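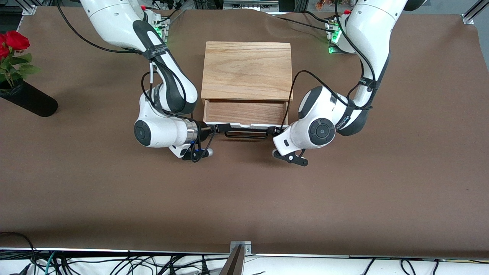
prakash_p: Sorry, but I don't buy it. Wax on a drawer runner is a thing people repeat because their grandfather did it. Has anyone here run one waxed and one bare for a whole summer?

Gritport_Elie: No, and I said as much in my first post. What I said is that the Kustby paste made my sticky drawers bearable. Bearable is all I claimed.

prakash_p: You also said "permanent fix." I can scroll up.

Gritport_Elie: Fair. I'll take permanent back.

annick d.: My problem with all these products is that they treat wood on wood as a friction question when half the time it's a humidity question. My dresser jams every July and slides fine by the time the heat is on. Nothing I rub on it changes that. Last year I tried candle wax, then bar soap, then a spray that cost more than the dresser did. By the Fourth it was stuck again with my socks in it.

Rebecca Negri: Soap is a bad idea anyway. It pulls in moisture and goes gummy. Please don't put soap on anything you like.

annick d.: My mother used soap for 40 years – but go on.

Rebecca Negri: And did her drawers stick?

annick d.: Every July. 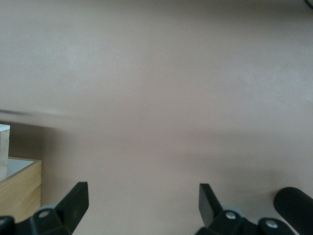 Rebecca Negri: Well then. My view is that you plane the sides a hair during the damp months, when the wood is as wide as it's going to get, and then leave it alone. If you do it in winter you're guessing. I ruined a nice little Kurnero chest that way. Took off too little in January, got annoyed, took off too much, and now the drawer rattles when a truck goes by.

prakash_p: That I can believe. It's the jar of paste I can't. The Kustby label says it lasts 3,000 openings. Who stood there and opened it?

Deepika P: I wrote and asked them. Got a reply on Wed 15 January saying the number was "based on typical household use." I asked what typical meant and haven't heard back.

prakash_p: There you go.

Gritport_Elie: You can doubt the label and still like the stuff. I've gone through 2 jars.

prakash_p: Why would you need a second jar if the first one worked?

Gritport_Elie: I have more than one drawer, Prakash.

Deepika P: Going back to planing, what about drawers with a finish on the sides? Mine are varnished all over and I don't want bare strips.

Rebecca Negri: Sand lightly where it rubs, then a thin coat of shellac. Let it cure properly before you put it back. And leave the bottom edges for last, they're usually fine.

annick d.: I'd check the case first. Mine turned out to be out of square from sitting on a sloping floor. A shim under one foot did more than the spray ever did, though it still sticks in the heat.

Deepika P: Will try the shim tonight before I sand anything.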